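6 Teaching by remote control

6.1 Scope of this section

This section covers the recording of manual tasks on the simulated tabletop cell using the Fanent hand controller. It applies to a single arm with a two-position gripper command (open, closed). Physical cells are covered in section 8. Read section 5 first and complete the controller pairing before continuing.

A recording made by remote control is called a demonstration. Each demonstration stores the joint positions, the gripper command and the view from every enabled camera. Demonstrations are grouped by task in the project folder, which in the supplied installation is named Runville.

6.2 Preparing the cell

1. Start the simulator and load the tabletop layout from the project folder.
2. Select Reset Objects. The loose items return to their stored start positions.
3. Check that the arm is at its home position. If it is not, select Home and wait for the status field to read READY.
4. Open the camera panel and enable the views required for the task.
5. Enter the operator's name and the task name. Use the same spelling for every demonstration in a set.

Note: Do not remove items that play no part in the task. The layout is meant to stay cluttered, and demonstrations recorded on a cleared table cannot be merged with the rest of the set. 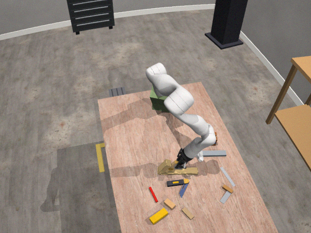 6.3 Taking control of the arm

1. Hold the controller level, in a comfortable position in front of the body.
2. Press and hold the clutch button. The arm now follows the hand.
3. Move slowly until the gripper is above the item to be handled.
4. Release the clutch to reposition the hand. The arm holds its last position.
5. Press the clutch again and continue.

The motion scale is set to 2 on delivery, so that hand movement is halved at the gripper. Lower values give faster travel and coarser placing. Change the scale only between demonstrations.

Caution: Do not press the clutch while the controller is lying on a desk or being passed to another person. The arm will follow any movement of the controller.

6.4 Approaching and gripping

Bring the gripper down in two stages. Stop clear of the item, correct the wrist angle, then lower the fingers. For long flat items, turn the wrist so that the fingers close across the narrow dimension. For items standing inside or beside a box, approach from above and keep the fingers away from the rim.

1. Line up the fingers with the item in the overhead view.
2. Change to the side view and check the height.
3. Lower the gripper until the fingertips are level with the part to be held.
4. Press the trigger fully and wait for the CLOSED indicator.
5. Raise the arm straight up before any sideways movement.
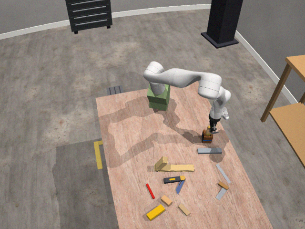 If the item slips, open the gripper, raise the arm and repeat from step 1. One repeated grip is acceptable in a demonstration. After a second failed grip, stop and discard the recording.

Note: Shadows on the table top are a poor guide to height when the arm is extended. Use the side view.

6.5 Recording a demonstration

1. Press Record. Wait for the tone before moving.
2. Carry out the task at an even pace, without pauses longer than 2 seconds.
3. Release the item at the target position and raise the gripper clear.
4. Press Stop, then mark the result as Success or Fail.
5. Select Reset Objects before the next demonstration.

A set consists of 16 demonstrations marked Success. Failed recordings are kept in a separate folder and are not counted. The reference set supplied with the software was recorded by Carola Kleinschmidt and may be replayed for comparison.

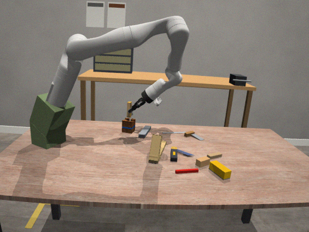
6.6 Checking the recording

Open the set in the review window and play each demonstration at normal speed. Discard any in which the arm touches the table, pushes an unrelated item or reaches a joint limit. The wrist limit is 178 degrees in either direction; a warning is written to the log when it is reached.

Error 9: Camera views out of step. Close the review window, restart the simulator and record the demonstration again. The stored file cannot be repaired.

When the set is complete, select Lock Set. Locked sets can be copied but not edited. For training from a locked set, see section 7.

Technical questions on this section: Ludger Ackermann, Engelhardt documentation office, Flolton

© Engelhardt. All rights reserved. | Contact | Back to top

This site uses cookies to remember your language and manual version. Accept | Settings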